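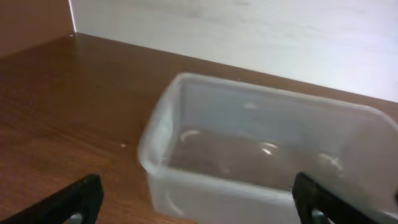 Tool kitting at Pekevthorpe

Jonness hires out hand tools from the depot at Pekevthorpe. Every kit that goes out to a customer travels in its own tub, and every kit that comes back has to be emptied, checked and made up again. Until January all of that was done by hand. We now have a kitting bench with two robot arms, set up for us by Verkard, and this page shows the bench at work. It is meant for staff at our other depots, who have been asking what the job looks like now.

Size of the job

The depot looks after 1,101 kits. Making one up means reading the hire sheet, finding the tools and putting them in the tub. It isn't hard work, but it is a lot of standing in one spot and reaching, and people on the old roster did it for a full shift at a time. Sore shoulders and wrists were the most common complaint at our safety meetings.

What the arms do

The arms pick up tools from the table and place them in an open tub. They handle light pieces such as pliers and scrapers. Anything heavy, sharp or greasy still goes to the hand bench. The arms are slower than a practised person, and we did not buy them for speed. A worker lays the tools out, starts the run and gets on with inspection at the next table. 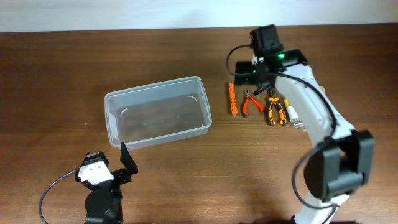
Laying out took some getting used to. Pliers are best set down side by side with a bit of space between them, and the tub has to stay within reach of the gripper. Most of us were in the habit of tipping a returned kit out in a heap and sorting it from there. That habit had to go, and a few people still grumble about it.

What has changed for staff

Four of us are trained on the bench and we swap through the shift. No positions were cut. The hours freed up went to inspection and repairs, which had fallen behind, and two people have started the Oksanen repair course on paid time. Some of the crew miss the old packing bench, where you could talk while you worked. Inspection is quieter and needs more concentration.

Each finished tub is still checked by a person against the hire sheet before the lid goes on, and that person's initials go on the sheet. If something is wrong, it comes back to the hand bench.

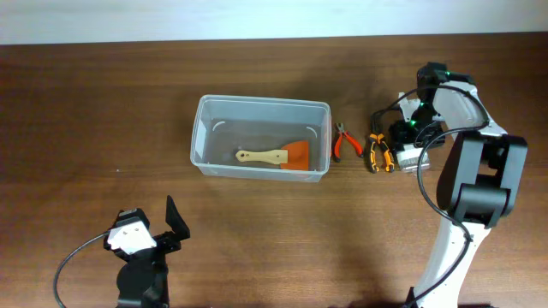
Scraper in the tub, two pairs of pliers on the table beside it.

The bench moves to the full day roster on 4th February. Staff who want to be trained on it should put their names on the sheet in the lunchroom.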